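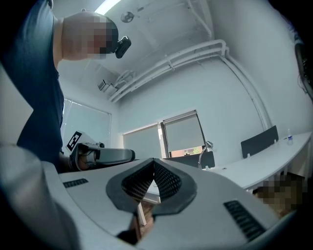

课程讲义 · 机器人学习专题 · 第3讲

手持夹爪示教:从人的动作到机器人策略

一、本讲内容

上一讲讨论了遥操作采集。遥操作的数据与机器人本体完全对应,但采集速度受控制延迟和操作者熟练程度的限制,而且必须有一台机器人一直占用着。本讲讨论另一条路线:操作者直接手持夹爪完成任务,相机装在夹爪上,事后从视频和惯性数据中恢复夹爪的运动轨迹,再用这些轨迹训练策略。

开头的照片由其中一只手持夹爪上的相机拍摄。画面近处是这只夹爪自己的白色外壳和V形指端,左上方俯身的操作者手里握着第二只夹爪,顶部装有一块黑白方形标记,头侧另戴一台小型相机。请注意画面四角的暗边和弯曲的管线、桌沿,后面讲标定时会用到。

学完本讲,应当能够:写出从原始视频到训练样本的完整处理流程;说明相对位姿动作与绝对位姿动作的差别;判断一段演示是否应当从数据集中剔除。

二、问题的形式化

设一段演示由观测序列和动作序列组成。时刻 t 的观测 o_t 包括腕部图像 I_t、夹爪开合宽度 w_t,以及最近若干帧的末端相对位姿。动作 a_t 包括末端的目标位姿和目标开合宽度。模仿学习的目标是求一个策略 π(a|o),使它在演示数据上的似然最大。

手持采集与遥操作的根本区别在于,手持采集没有现成的 a_t。遥操作时,控制指令本身就是动作;手持采集只有视频和传感器读数,动作要靠估计得到。因此位姿估计的误差会直接进入标签。一个策略训练得再好,也学不到比标签更准的动作。

三、位姿恢复

1. 坐标系

本课程统一使用以下记号。W 为世界坐标系,由建图过程确定;C 为相机坐标系;G 为夹爪坐标系,原点取在两指闭合时的接触中心。相机与夹爪刚性连接,二者之间的变换 T_GC 由机械设计给出,再用标定修正。夹爪在世界中的位姿为

T_WG(t) = T_WC(t) · T_CG

其中 T_CG 是 T_GC 的逆。作业中最常见的错误是把这两个变换写反,结果平移看上去大致合理,一旋转就发散。

2. 视觉惯性定位

仅靠视觉时,快速转腕会产生运动模糊,特征点丢失,轨迹中断。加入惯性数据后,短时间的视觉缺失可以由积分补上,同时也能确定尺度。惯性积分的漂移增长很快,补几帧可以,补几秒不行。

建图与采集分开进行。先由操作者手持夹爪在工作区内缓慢移动,得到一张地图;之后的每段演示都在这张地图中重定位。这样同一场地内的全部演示共用一个坐标系。如果中途移动了桌子或改变了光照条件,应当重新建图。

室内的白墙、天花板和素色卷帘纹理很少,可用特征集中在管线、窗框和桌面物品的边缘。特征分布不均匀时,位姿在某些方向上约束较弱。检查办法是看优化结果的协方差,不要只看重投影误差。

3. 广角镜头的标定

广角镜头视野大,操作对象和周围环境可以同时进入画面,有利于定位,也有利于策略利用上下文。代价是畸变大,针孔模型不再适用,应使用鱼眼模型。标定时标定板必须覆盖到图像边缘。只在中央采集标定图像,中央的误差会很小,边缘处的直线仍然是弯的,而边缘特征恰恰对旋转估计最有用。

暗角区域不参与特征提取,用一张固定掩膜去掉。夹爪自身的外壳和指端在图像中基本不动,也应当一并遮掉,否则定位程序会把它们当作静止的环境点。训练策略时则不遮指端,策略需要看到手指与物体的相对位置。

四、双手演示

双手任务需要两只夹爪之间的相对位姿。做法有两种。

(1)各自重定位到同一张地图,再由两个世界位姿相乘求得相对位姿:

T_LR(t) = T_WL(t)^(-1) · T_WR(t)

下标 L 和 R 分别表示左夹爪和右夹爪。这种做法不要求两只夹爪互相可见,但两边的误差会叠加。

(2)用平面标记直接观测。当一只夹爪上的标记进入另一只夹爪的相机视野时,由标记的四个角点求解相对位姿。近距离时精度较好,遮挡或角度过斜时不可用。正对标记时,平面位姿存在两个相近的解,需要用前后帧的连续性加以选择。

实际处理中把两者结合:以(1)为主,在标记可见的时刻用(2)作校正。头戴相机提供第三个视角,本讲的基线方法不把它作为策略输入,只用于人工检查。

时间同步同样重要。两台相机的时钟若有偏差,手在快速运动时相对位姿就会出错,静止时却看不出来。检查时应选取运动最快的一段,对比两种方法得到的 T_LR,误差若随速度增大,先怀疑同步。

五、动作表示

绝对动作以世界坐标系表达目标位姿。它要求部署时知道机器人基座与地图之间的变换,换一个房间就要重新标定。

增量动作以上一步为参考,每步给出一个小位移。它不依赖世界坐标系,但误差会逐步累积。

相对轨迹动作以当前时刻的末端位姿为参考,一次给出未来一段轨迹上的全部目标位姿:

a_(t+k) = T_WG(t)^(-1) · T_WG(t+k),k = 1, …, H

本课程的基线取 H = 16。参考系只在每次推理时更新一次,既不需要全局标定,也避免了逐步累积。地图整体的平移和旋转在上式中相互抵消,所以即使两个场地各有自己的地图,数据仍可合并训练。地图的尺度误差不会抵消,这一点经常被忽略。

六、延迟

采集时,图像和位姿可以在处理阶段对齐。部署时则存在三种延迟:相机延迟、推理延迟和执行延迟。设观测对应的真实时刻为 t_o,动作真正开始执行的时刻为 t_e,则预测轨迹中早于 t_e 的部分已经过期,应当丢弃,从 t_e 之后的第一个目标开始执行。

不做这一步,机械臂会先退回过去的位置再向前,表现为周期性抖动。抖动的周期与推理周期一致时,基本可以确定是延迟没有补偿。

七、数据筛选

以下情况剔除整段演示:

重定位失败,或轨迹中出现不连续跳变。
夹爪速度或姿态超出目标机械臂的可达范围。
开合宽度读数缺失。
操作者用手指而不是夹爪接触了物体。

以下情况保留,但须标注:

第一次抓取未成功,随后重新抓取并完成任务。这类片段包含恢复行为,对策略有用。
标记在部分时间内不可见,但两侧重定位均正常。

可达性检查应按目标机器人的运动学逐帧进行。人的手腕活动方式与机械臂不同,演示中很自然的动作,机械臂可能需要穿过奇异位形才能完成。

八、课堂对比实验

实验使用 Trendorville 和 Hernamville 两处场地的数据。训练集只取 Trendorville,测试在 Hernamville 进行,两处的桌面高度、窗户位置和照明都不同。任务为双手传递物体,每种动作表示测试15次,物体初始位置在各组之间保持一致。

需要报告的内容包括:每种动作表示的成功次数、失败发生的阶段(接近、抓取、传递、放置),以及每次失败的一句话说明。次数较少,不要只写百分比,也不要根据一两次的差别判断优劣。

九、作业

1. 推导:证明相对轨迹动作在世界坐标系作任意刚体变换时保持不变,并说明作相似变换时哪一部分会改变。

2. 编程:读入课程提供的双手演示,分别用第四节的两种方法计算 T_LR,画出平移误差和旋转误差随时间的变化。标记不可见的时段留空,不要插值。

3. 分析:把其中一台相机的时间戳人为推后2帧,重复第2题,说明误差曲线与夹爪速度的关系。

代码和报告一并提交,报告中写明所用的坐标系约定。下一讲讨论扩散策略的训练细节,请提前复习去噪目标函数的推导。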